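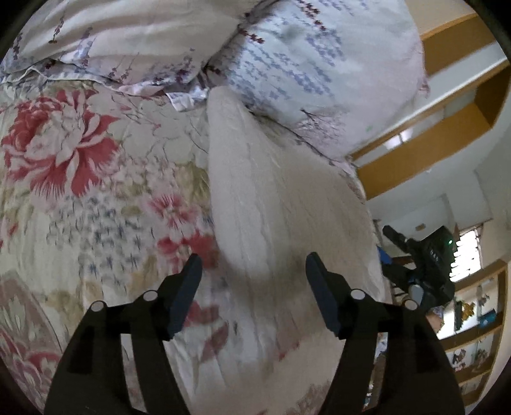 Floral comforter with red and pink peonies.

Home | News | Productions | Auditions | Contact

Noketti Theatre Opens Casting for "Nercombe"

December 25, 2021 — Noketti Theatre will hold open auditions for "Nercombe," a new full-length play by Roxana Chávez. The play follows two sisters who return to a coastal town to sell their late father's boatyard. Hemi Lowther directs.

The company is casting four roles, all paid. Actors should prepare one short monologue and be ready to read from the script. Training in movement or mask is welcome but not required. Performers new to the area are encouraged to apply.

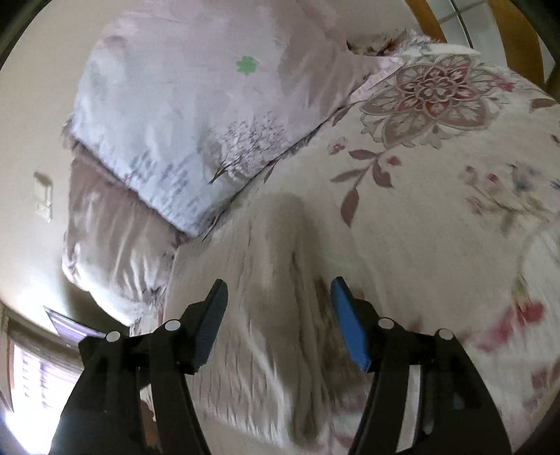 According to Clem Nepia, the script leaves a lot of room for silence, and the company wants actors who are comfortable with that.

Rehearsals will take place at the Faulkner Building, and the play opens in October on the Truden Stage, which seats 675. Lachlan Rakena will design the lighting. Vaughan Tamihana joins as fight director for the second act.

To request an audition time, send a headshot and resume to the Noketti box office.

Recent news
Truden Stage Reopens After Repairs
Winter Voice Workshop — Places Left
Faulkner Reading Series Names New Host

Last updated: December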